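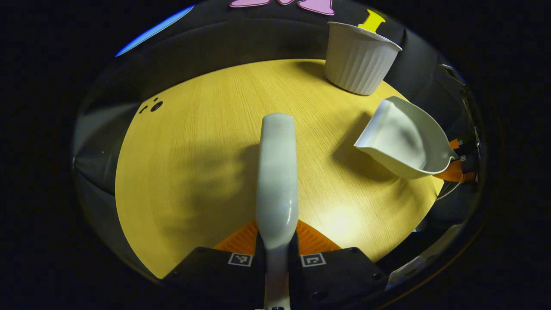
White fluted cup and scoop on the round table, waiting for someone to do something with them.

Can a machine clear a table yet, or am I still the machine?

Posted by Isen

I do the afternoon clear-up at a small tearoom. Round tables, little ribbed cups, scoops, crumbs in places crumbs have no business being. My boss has read an article and now believes an arm on a trolley could be doing all this by October. He has 2,000 pounds put by and a look in his eye. Has anyone here seen one of these things pick up a cup and put it somewhere sensible, without a man in a fleece standing next to it? I'd like to know whether to worry or just carry on wiping.

Eirlys Gethin

Carry on wiping. I spent two years in a packing shed with an arm on the end of the line, and it was very good at one box. Change the box and it sulked. A cup standing on its own is well within reach these days. A scoop lying at an angle is harder, being thin at the lip and awkward at the other end, so the grip has to come in from the right side. Then there's the bit after: which cup is finished with, and which belongs to the lady who's gone to the loo? Ours did 1,671 boxes one shift and then spent twenty minutes pushing the last one gently against a wall.

If he must spend the money, tell him to buy a decent dishwasher. It's a robot that has accepted its limits.

Wogan

depends what you mean by clear. my hoover does the floor fine apart from the rug

Gramen

I disagree with Eirlys a bit. Soft fingers have come on a lot and the picking up is nearly boring now. Slow, though. Time yourself on one table, then time any demo video and check the corner for "8x speed". I'd ask for a trial with your own cups, at four in the afternoon, with customers in.

2 comments

Kitel: The "8x speed" thing has ruined these videos for me.

Isen: Showed him this. He's now pricing dishwashers, which I'll also be emptying.

This page has been viewed 2,277 times.

We use cookies to remember your settings. Accept / Manage choices

Related
Robot mop keeps going under the sofa and staying there
Is a window-cleaning robot safe upstairs?
Getting tea stains out of white cups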